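Dilesora Grasp Planner
Grasp planning and wrist-camera perception for two-finger grippers

Product code DGP-8
Current release 8.2, supported until July 2024
Supplied by Maver Automation

Overview

Dilesora is a software package that takes images from a wrist camera and returns gripper poses, finger openings and closing forces for the objects it finds. It runs on an ordinary industrial PC next to the robot controller. It does not replace the controller's own motion software. Poses are passed across as targets, and the controller carries out the move under its own limits.

The package is sold for work with small household and packaged goods: cans, bottles, cartons, tubs and pouches. Typical uses are sorting returned containers, loading test rigs and moving samples between benches. It can be used with rigid or compliant fingers. The finger type is chosen at set-up and changes how the planner works out contact, so it must be set correctly before the first grasp.

What is in the package

Perception module. Finds objects in the wrist view, fits a simple shape to each and reports a pose with a confidence value. Round rims, flat lids and straight edges are handled by separate fitters, which can be switched off one by one.

Planner. Takes the fitted shape and produces up to 31 candidate grasps, ranked by clearance and expected contact area. The ranking weights are held in a plain text file and can be edited.

Force profiles. Closing force is set per object class. Thin-walled containers have two profiles, sealed and opened, as an opened can gives way under much less side load than a sealed one. The opened profile also keeps the tool upright and lowers the acceleration limit during the carry.

Monitor. Shows the camera view, the fitted shape and the chosen grasp while the cell is running. Each grasp is written to a log with its image, so a bad pick can be looked at later.

Replay tool. Runs the perception module and planner again on logged images without a robot attached. Settings can be changed and the results compared with the original run.

Drinks cans

The can class is included in all licences. The fitter looks for the raised rim first and takes the can's axis from it. The tab and the drinking opening are then used to decide whether the can is sealed or opened. If the two checks disagree, the planner uses the opened profile.

Grasp height is measured down from the rim. The default places the fingers on the lower half of the body, which leaves the rim and lid in view of the wrist camera for the whole of the hold. Printed text and panels on the body are ignored unless the label reader is installed.

Bright reflections on the lid can upset the rim fit. Set the camera exposure by hand where possible and keep direct lamps off the work area. The lid mask in the perception settings can be widened if the fit still moves about between images.

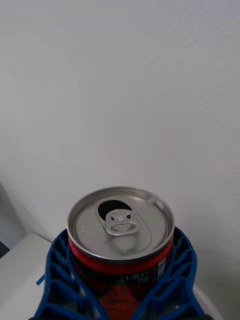
Wrist view of an opened can held between compliant lattice fingers. The rim, lifted tab and drinking opening are all in view.

Requirements

Operating system: 64-bit Linux
Memory: 16 GB or more
Graphics card: needed for the perception module, not for the planner alone
Camera: colour, fixed focus, mounted at the wrist
Gripper: two-finger, with position feedback
Controller link: Ethernet, using the Haddad driver set or the open socket interface

The Haddad driver set is supplied with the package and installed separately. Users of the socket interface will need to write their own message handler. A sample handler in Python is on the installation drive.

Changes in release 8.2

Released November 19, 2021
Opened and sealed profiles can now be given different approach speeds.
The object library has grown to 422 entries.
The replay tool no longer stops when a log contains an empty image.
Camera calibration can be resumed after a lost connection.
Fixed a fault where the finger type went back to rigid after an update. Sites using compliant fingers should check this setting once after installing.

Known limits

Clear containers are not supported with a colour camera alone. Crushed cans are reported as unknown objects and skipped. Cans lying on their side can be picked, but the opened check is not made and the profile must be chosen by hand.

The software is not a safety function. Guarding, stop circuits and speed limits must be provided by the cell.

Licences and ordering

DGP-8-S: single cell, one camera
DGP-8-M: up to four cells on one site
DGP-8-R: replay tool only, no robot connection
DGP-LR: label reader add-on, for S and M licences

All licences include the manual, the object library and one year of updates. Customers on release 7 can move up at the upgrade price, and existing force profiles are converted during installation. For fitting and training, contact Maver Automation or the Cemine service desk, quoting the product code and the serial number shown on the monitor's start page.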